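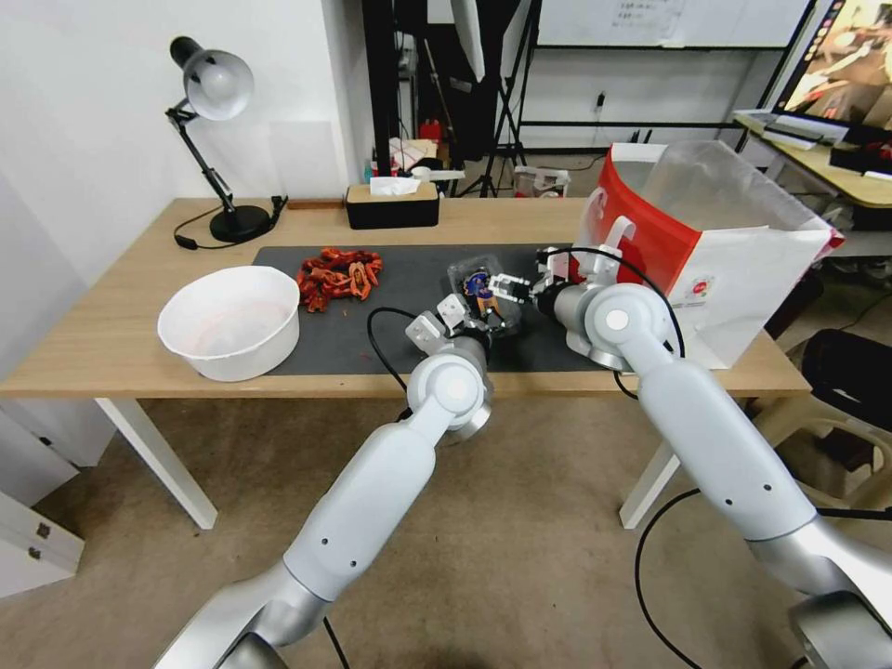
Wostex Pauses Two-Arm Packing Trials After Gripper Fault, Shares Findings With Customers

25 March 2024 - Wostex, which builds two-arm tabletop systems for small food packers, announced today that it has paused its dried goods packing trials following a fault in which one gripper kept closing after it had been told to stop. No one was hurt. The company is sharing what it knows so far with every customer who has a Gelley unit on the bench, and it would like to thank the many people who have called and written with kind words and very sensible questions.

The fault came up during a run of the chili pepper task, in which the arms work together over a table to portion dried peppers into small clear plastic containers. It is slow, fiddly work, and the team is fond of it, partly for the reason that no two peppers are ever quite the same shape. On cycle 2,296 of a planned 3,000, both arms were holding a container when the operator called a stop. The left arm stopped as it should. The right arm stopped too, but its gripper went on closing until the container cracked and the peppers went across the mat and onto the floor. The operator pressed the emergency stop, which cut power to both arms, and then did just what the training asks, leaving everything where it lay until a second person had come to look.

"I have to say I was proud of how calmly it was handled," said Wilfredo Castillo, head of engineering at Wostex. "A broken container is a small thing, and we have swept up plenty of peppers in our time. But a stop has to mean stop, for every part of the machine, and this one did not. We would much rather hold up the trials for a few weeks and get to the bottom of it than carry on and hope."

Engineers have since traced the trouble to the way the Histar control software passes messages to the grippers. When a stop arrived in the short gap between a "close" command being sent and the gripper reporting back, the arm joints obeyed the stop while the gripper finished the command it already had. The gap lasts 20 milliseconds, and the fault had not appeared in any earlier trial. Once the team knew where to look, they were able to bring it on again on the bench, and a review of the stored logs has turned up one more case, on a gripper that happened to be empty.

Wostex is asking customers to take the following steps until the corrected software has been installed:

Keep hands away from the grippers after an ordinary stop, and use the emergency stop before reaching onto the table.
Do not run any task in which a person hands an item to the arms or takes one from them.
Set the grip force limit to its lowest working value.
Send in the log from any run where a container was crushed or cracked, even if it seemed unimportant at the time.

The corrected software holds back each gripper command until the stop line has been checked, and lets go of any command still in progress when a stop comes in. It is being tested now at the company's Lozano workshop, where it must complete 3,110 stop tests without a single late closing before anyone signs it off. The company expects to send it to customers in May, free of charge, and a technician will visit any site that would like help putting it in.

"Some of our customers are family businesses, and they let us into their kitchens and packing rooms on trust," said Rodel Mercado, who looks after customer support. "So if you are worried, or just want to talk it through, please do pick up the phone - we are glad to hear from you, and there is no such thing as a silly question where safety is concerned."

Customers can reach the support desk through their usual contact at Wostex. Trials will start again once the stop tests are finished and the results have been sent to all Gelley owners.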